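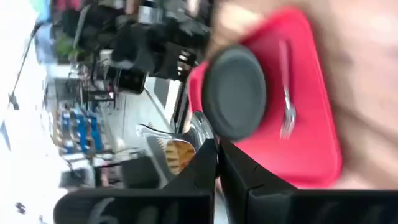
The red tray, with a fork on it

marlo_kettle
Topic: Carrying lunch out to the porch – do you use trays, and what do you put on them?

Hello everyone, I hope the cooler weather is treating you kindly. My husband and I moved to Terkdale in the spring, into a house with a lovely back porch and a kitchen that is nowhere near it, and ever since then I have been thinking more about trays than any grown woman should! We eat out there nearly every day, even in November if the sun is up, and for months I was making three and four trips with my hands full. Then I dug out the red plastic one from a box in the hall closet and now I can't imagine doing without it. My trouble is that everything slides. By the time I get down the step, the soup has gone one way and the silverware the other. Do any of you line your trays with something? My grandmother always used a cloth napkin, but I remember hers being wood with handles.

pondside70
Welcome to the porch eaters, Marlo! Your grandmother had it right. A cloth napkin, but dampen it first and wring it out well. I carried breakfast up to my mother every morning for two years and never lost a cup that way. Heavy things in the middle, tall things closest to your body.

Bev in Prilldale
I'm going to disagree with pondside a little, in a friendly way. A damp napkin is fine for a cup and saucer but I don't care for it under a plate, you end up with a wet ring on the tablecloth and wet sleeves besides. I use that rubbery shelf liner that comes on a roll. I cut a piece to fit, rounded off the corners with the kitchen scissors, and it rinses clean in the sink. One roll did both of my trays and the drawer under the toaster, with enough left over to give my sister.

pondside70
Fair enough, Bev, though I can't say I ever got wet sleeves! You have to really wring it.

gus_m
Plastic trays are the whole problem if you ask me. Get a wooden one with a proper lip. I made mine out of scrap from a bookcase and it has outlasted two dogs and a kitchen remodel.

Bev in Prilldale
Gus, that's all very well, but a wooden one weighs something before you've put a thing on it, and some of us have wrists to think about. Mine is plastic, cost me 2 dollars at the church sale, and goes right in the dishwasher.

gus_m
I'll give you the dishwasher.

Qistina Chin
What a nice thread to find with my coffee. We ate on the balcony all through my childhood and my father had a rule that soup never traveled in bowls. He carried it out in the pot with the lid on, and the bowls went empty, stacked, with a dish towel between them. Marlo, maybe that would save you some grief on that step? I still do it, and it keeps the soup hot besides. He also rolled each person's silverware up in their napkin so it couldn't wander. It looks a bit like a diner but it works.

marlo_kettle
Oh, I love the soup rule, Qistina, thank you! I tried it at noon with leftover bean soup and got all the way to the table without a drop. I rolled the spoons too. Bev, I have a piece of shelf liner cut and drying on the rack, so I'll try that tomorrow – and Gus, my husband has read your post and is now out in the garage looking at boards.

gus_m
Tell him to sand the handles before he puts any finish on.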